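보낸 날짜: 2019년 9월 11일
받는 곳: 나무블록 모임 메일링 리스트
제목: Re: [블록] 색깔이랑 모양, 어느 쪽으로 나눠 담으세요?

안녕하세요, 레캄(Lekham) 공방 근처 사는 회원입니다. 메일은 늘 읽기만 하다가 이번 주제는 도저히 그냥 못 지나치겠어서 씁니다. 저도 똑같은 고민을 꽤 오래 했거든요!

지난번에 올려 주신 글 일부를 밑에 붙여 둘게요. 중간에 들어오신 분들도 계실 테니까요.

> 아이들 놀이 모임에서 쓰는 블록을 정리하는데, 상자를 색깔별로 나누자는 쪽과
> 모양별로 나누자는 쪽이 갈려서 아직 결론을 못 냈습니다. 색깔로 나누면 치울 때는
> 빠른데 별 모양만 꺼내 놀고 싶을 때 상자를 다 뒤집어야 하고요. 모양으로 나누면
> 꺼내기는 좋은데 작은 애들이 치울 때 헷갈려 합니다.
>
> 그리고 블록을 올려놓고 놀 판도 하나 마련하려고 합니다. Tuneo 판은 가볍긴 한데
> 책상 위에서 자꾸 밀린다는 얘기를 들었어요. 혹시 판을 고정해서 쓰시는 분 계시면
> 어떻게 하시는지 알려 주세요. 상자는 Flamiteck 걸로 12칸짜리를 생각 중입니다.

일단 저는 색깔파입니다. 원래는 모양파였는데 넘어왔어요. 모양으로 나눴을 때 제일 문제가 된 게 별이었거든요. 우리 집 별은 초록도 있고 빨강도 있는데, 한 상자에 섞어 두면 보기에는 예쁘지만 치우는 시간이 되면 꼭 하트 상자에 별이 들어가 있고 별 상자에서 원기둥이 나옵니다. 색깔로 바꾸고 나서는 네 살짜리도 혼자 합니다. 빨강은 빨강끼리, 초록은 초록끼리, 설명할 게 없어요. 별만 꺼내고 싶을 때 불편한 건 맞는데, 저는 그냥 판 위에 다 쏟아 놓고 고르게 합니다. 그것도 놀이가 되더라고요 ㅎㅎ

쏟아 놓고 나면 그다음에는 같은 색끼리 붙여 보라고 합니다. 줄을 세우라고 하면 금방 싫증을 내는데 "서로 닿게 놔 봐" 하면 이상하게 오래 집중해요. 빨강 별 옆에 빨강 원기둥, 노랑 하트 옆에 노랑 하트, 이런 식으로요. 파랑은 정육면체가 하나뿐이라 늘 혼자 남는데, 그걸 어디에 둘지 가지고 또 한참 얘기합니다. 가운데에 둬야 한다는 애가 있고 구석에 집을 만들어 줘야 한다는 애가 있고요.

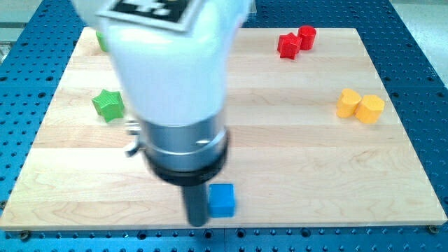

밝은 나무판 위의 블록들. 빨강과 노랑은 색끼리 붙어 있고, 판 앞쪽 양 모서리에 나사가 보입니다.

판 얘기로 넘어가면, 저는 고정하는 쪽을 강력 추천합니다. 안 밀리는 게 이렇게 편한 건 줄 몰랐어요. 미끄럼 방지 매트도 깔아 봤고 양면테이프도 붙여 봤는데, 매트는 판이랑 같이 돌아다니고 테이프는 떼고 나서 책상에 끈적하게 남는 게 영 싫더라고요. 사진처럼 앞쪽 모서리에 나사가 잡혀 있으면 애가 팔꿈치로 기대도 마음이 놓입니다. 밑에 구멍이 줄 맞춰 뚫린 상판이면 자리 잡기도 좋고요. 보통 식탁에 구멍을 내실 수는 없으니까 그런 경우에는 모서리에 작은 클램프를 물리는 방법도 있습니다. 다만 클램프는 손잡이가 위로 튀어나오지 않는 걸로 고르세요. 저는 그걸 모르고 샀다가 블록이 자꾸 걸려서 결국 서랍에 넣어 뒀습니다.

나무 색은 밝은 게 좋습니다. 이건 취향 문제라고들 하시는데, 어두운 판에서는 초록이랑 파랑이 저녁만 되면 잘 구분이 안 돼요. 메이플처럼 뽀얀 색이면 네 가지 색이 다 또렷하게 보입니다. 노랑이 묻힐까 봐 걱정했는데 그 정도는 아니었고요. 그리고 결이 가로로 보이는 판은 애들이 그 줄을 길이라고 우기면서 놀아서, 저는 일부러 무늬 없는 판을 안 삽니다. 판을 이어 붙인 선까지 기찻길로 쓰더라고요.

크기는 욕심내지 마세요. 제가 처음 산 건 너무 커서 가운데 놓인 블록에 애들 손이 안 닿았습니다. 지금 쓰는 건 깊이가 30센티쯤 되는데, 둘이 마주 앉아 놀기에 딱 맞아요. 셋이 되면 좁다고 싸우지만 그건 판을 키운다고 해결될 일은 아닌 것 같고요 ㅠㅠ

상자 칸수도 물어보셨는데, 색깔로 나누실 거면 12칸은 많습니다. 저도 Flamiteck에서 칸 많은 걸 샀다가 남는 칸에 단추며 동전이며 별게 다 들어갔어요. 네 칸짜리를 두 개 사서 하나는 블록, 하나는 찰흙 도구, 이렇게 쓰는 게 훨씬 낫습니다. 뚜껑은 없는 걸로요. 뚜껑 있는 상자는 뚜껑 찾는 게 일입니다. 칸막이가 빠지는 제품이면 더 좋아요. 바닥에 나뭇가루 같은 게 은근히 쌓여서 한 번씩 털어 줘야 합니다.

참, 블록 표면이 오돌토돌한 것과 매끈한 것 중에 어느 쪽을 쓰시는지도 궁금합니다. 저는 살짝 결이 있는 쪽이 손에서 덜 미끄러져서 좋은데, 때가 끼는 건 어쩔 수가 없네요. 칫솔로 문지르고 마른 수건으로 닦는데 더 나은 방법 있으면 좀 알려 주세요. Lytvynenko 블록 쓰시는 분들은 모서리가 둥글어서 닦기 편하다고 하시던데 하트 가운데 움푹한 데도 그런가요? 거기가 제일 안 닦여요.

답장은 리스트로 주시면 됩니다. 다음 모임 때 안 쓰는 클램프 두 개 들고 갈 테니 필요하신 분 가져가세요!

레캄에서 드림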